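**Progress report to the Furnival Fund, June 20, 2025**
**Project:** the Drullum Reading Room review pages
**Prepared by:** Sowmya Rodrigues

We're past the halfway mark and I'm really pleased with where things stand. When you funded us in March the plan was to publish short, plain reviews of memoirs and first novels from small presses, the sort of books that rarely get a mention in the weekend papers. We now have 30 reviews up and more than 200 people signed up for the fortnightly email, and a good share of them write back to argue with us, which I love!

Ignacio Retamal has taken on the memoirs. He reads faster than anyone I know and has coaxed three new reviewers into the program, all of whom had only written for themselves before. Their first drafts ran long (one arrived at 3000 words, for a book of 100 pages) but the editing has been a pleasure. We've settled on a limit of 400 words, and the pieces are livelier for it.

Travel memoirs are the most popular by a fair stretch. Family stories come next, then food writing, where we're still short of reviewers and would welcome any names you can pass along. 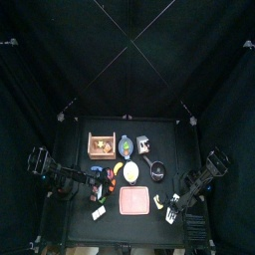

First novels have been slower. Two publishers were late sending copies, and one title we'd set aside for May was pushed back to spring. Zdeňka Ďurica filled the gap with a long piece on translated debuts, and it's still our most shared page. She'd like to make it a regular column, and I'm keen to say yes if the budget allows.

**Spending**

Reviewer fees are on target. Postage is over, mainly from mailing books to Brestik and Surnness, where four of our reviewers live. I've moved a little across from the printing line, as we decided against the bookmarks.

**What's next**

- Béla Jakab interviews two memoir writers for the August email
- Accessible colours and larger type on every review page
- A live evening at the Surnness library, with readings and an open discussion of favourite debuts
- A style guide for new reviewers, drafted by Erdal Ateş and now with me for comments

One question for you: could the final report come in two weeks after the date in the agreement? The library evening falls right at the end of the grant period and I'd love to include it properly. Erdal has the full list of titles reviewed and will send it with the receipts.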